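Ticket : dérive de couleur sur la caméra de poignet pendant les démonstrations de tri
Projet : Clemus / collecte
Ouvert par : Kamrul Wickramasinghe
Ouvert le : 20 novembre 2018
Composant : enregistreur Ondley, flux poignet
État : résolu, à surveiller

Symptôme

Les épisodes de tri sont refusés par le contrôle automatique à l'import. Motif affiché : « rupture colorimétrique, flux poignet ». Sur la dernière série de 20 épisodes, 7 sont partis au rebut alors que les gestes sont très bons, et j'insiste, vraiment bons ! On commence à avoir des saisies fluides sur les faisceaux de fils, ce qui nous avait résisté tout l'été, et ça me fend le cœur de les voir partir à la poubelle pour une histoire de couleur.

En relisant les épisodes refusés, je vois toujours la même chose : tout va bien au-dessus du plateau, puis la pince descend vers un bac, l'image tire vers le gris bleuté pendant un instant, et quand la pince remonte le papier blanc du plateau est devenu bleu. Il met un bon moment à redevenir blanc. La caméra fixe, elle, ne bouge pas du tout.

Contexte

Poste de tri à deux bras, téléopéré. L'opérateur prend une pièce dans le plateau inox, la dépose dans un bac, revient, et ainsi de suite jusqu'à ce que le plateau soit vide. Chaque dépose compte comme une étape étiquetée. Les pièces du lot en cours sont des faisceaux et une carte ronde rouge, choisis exprès parce qu'ils obligent à varier les prises (la carte se prend par la tranche, les fils par le connecteur ou par le milieu, et le modèle doit voir les deux).

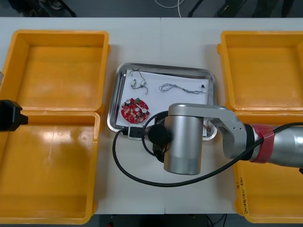

Poste de tri, vue de la caméra fixe. Plateau au centre, bacs jaunes de chaque côté.

Ce que j'ai essayé, dans l'ordre

1. Redémarrage de l'enregistreur. Aucun effet. Je le note pour qu'on ne me le demande pas.

2. Câble de la caméra de poignet. J'ai soupçonné la boucle près de la bride, qui se tend quand on va chercher les bacs du fond. Câble remplacé, chemin refait avec plus de mou. Aucune perte de trame ni avant ni après, le journal est propre. Ce n'était donc pas ça, mais le nouveau chemin est plus confortable pour l'opérateur, je le garde.

3. Éclairage. Stores baissés, puis plafonnier seul, puis plafonnier plus lampe d'appoint. La dérive est là dans les trois cas. Elle est juste un peu plus courte avec la lampe d'appoint.

4. Échange des caméras entre les deux bras. Le défaut ne suit pas la caméra : les deux exemplaires dérivent dès qu'ils s'approchent du jaune. Là j'ai commencé à sourire, on tenait quelque chose.

5. Lecture des réglages réellement appliqués au démarrage. Et voilà ! Le fichier de configuration demande bien une balance des blancs fixe, mais le pilote la remet en automatique après l'ouverture du flux. Notre consigne est envoyée trop tôt, le pilote l'accepte poliment et l'oublie ensuite.

Explication

Au-dessus de la table, la caméra de poignet voit du blanc, du gris, de l'inox, un peu de noir : l'automatisme n'a rien à corriger. Quand la pince descend dans le jaune, il n'y a presque plus que ça à voir.

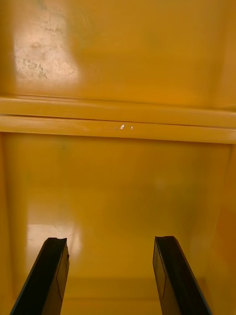 L'algorithme suppose que la moyenne de l'image doit être neutre. Avec un champ rempli d'une seule teinte saturée, il compense à fond vers le bleu, puis garde cette correction au retour sur le plateau. Les reflets n'arrangent rien, car l'exposition automatique se met à les suivre en même temps et les deux corrections se courent après.

Pour l'apprentissage, c'est plus gênant qu'une image un peu laide. Si la teinte du papier dépend de ce que la pince faisait juste avant, le modèle peut très bien apprendre « papier bleu = je viens de déposer » et s'en servir comme raccourci. Sur nos démonstrations ça marcherait à merveille. Sur une machine bien réglée, il serait perdu. Le contrôle à l'import a donc eu raison de râler, et je retire ce que j'ai dit de lui en juillet.

Correctif

- Balance des blancs et exposition verrouillées 2 secondes après l'ouverture du flux, puis relues. Si la valeur relue diffère de la consigne, l'enregistrement refuse de démarrer et affiche un message clair.
- Les valeurs relues sont maintenant écrites dans les métadonnées de chaque épisode. On aurait dû faire ça depuis le début.
- Réglage de référence fait pince au-dessus du plateau, sur le papier, jamais dans un bac.
- Profil enregistré sous le nom « kanagaratnam », comme la salle, pour ne pas le confondre avec celui du poste de Jinance, qui a une autre lumière.

Vérification

Nouvelle série de 20 épisodes avec le même lot de pièces et le même opérateur. Tous acceptés à l'import. J'ai superposé les histogrammes du papier avant et après chaque dépose et les courbes se recouvrent, c'est un plaisir à regarder, je les ai imprimées.

Un point encore ouvert : avec l'exposition figée, les reflets sur le jaune saturent franchement par endroits. Le bord des doigts reste lisible partout, donc je laisse comme ça pour le moment. Si quelqu'un tient à essayer des bacs mats, je suis partant, mais il faudra garder une partie des données avec ceux-ci. Un modèle qui n'a vu que des bacs mats ne nous servira pas longtemps.

Les épisodes refusés restent archivés dans le dossier « quarantaine_couleur ». Ne pas les supprimer : les trajectoires et la caméra fixe sont intactes, et je voudrais tenter un entraînement sans le flux poignet avec ces données-là.

Commentaires

pmercadier
Même comportement chez nous avec des caisses rouges, on accusait les néons depuis des semaines. Le verrouillage retardé a réglé l'affaire. Merci !

lise_t
Est-ce que la relecture fonctionne aussi quand on débranche la caméra et qu'on la rebranche en cours de session ? Chez moi elle repart en automatique sans rien dire.

K. Wickramasinghe
@lise_t Bien vu, non, pas encore. La vérification ne se fait qu'à l'ouverture. J'ajoute un contrôle au début de chaque épisode, ça coûte trois fois rien.

anton.v
Pour la quarantaine : je prends volontiers une copie, j'ai un essai de correction de teinte après coup qui n'attend que ça.

lise_t
Contrôle par épisode testé sur ma branche, il attrape bien le rebranchement. Le message d'erreur a une faute à « balance », au passage.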